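Small Parts on the Bench: Storing and Handling Components in a Shared Workroom

Project report, second-year design and technology
Farkham workroom, semester two

1. Background

The workroom at Farkham is shared by three classes. Most of the work done there is small electronics and light assembly, and most of the complaints are about parts going missing. At the start of the project the parts register listed 273 small items, from capacitors and caps to clips, springs and brackets. When we checked the drawers against the register, 33 items could not be found.

Our aim was to find out where parts were being lost and to try a cheap way of holding them while a job is in progress. We did not look at theft or at the ordering system, which is handled by the school office.

2. What we did

We kept a log at the bench for the whole of August. Anyone who dropped or misplaced a part wrote down what it was, what they were doing and whether it was found again. We also timed the pack-up at the end of each class.

Two types of holder were tried. The first was the Skulta tray, a shallow tray with dividers that we already had in the cupboard. The second was the Gyamfi holder, our own name for any curved piece of plastic that keeps a couple of parts together beside the work. The idea came from noticing that people were already resting parts against whatever was near them - the lip of a box, a roll of tape, the edge of a ruler.

3. Holding parts close to the work

A curved holder suits parts with round bodies, as they settle into the bend. The white plastic one is shaped like part of a ring and has a small rectangular tab at the end. A dark cylindrical part and a shiny silver one sit together inside the curve, against a pinkish-beige surface. 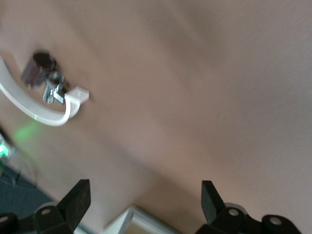 4. Results

The log had 11 entries for the tray and 2 for the curved holder. The numbers are not a fair comparison, as the tray was used by more people and for longer jobs. Most of the tray entries were for parts knocked out when it was moved from one bench to another.

Pack-up was a little quicker with the tray. With the curved holder, people tended to forget that parts were still in it.

5. Problems

Some people did not fill in the log, mainly in the last class of the day. We also changed the labels on the drawers partway through, so a few parts went back under their old names and had to be sorted again.

6. Next steps

We would keep the tray for storage and use the curved holder only while a job is on the bench. The Prostine drawer labels should be finished before the next group starts, and the register needs a column for the colour of each part.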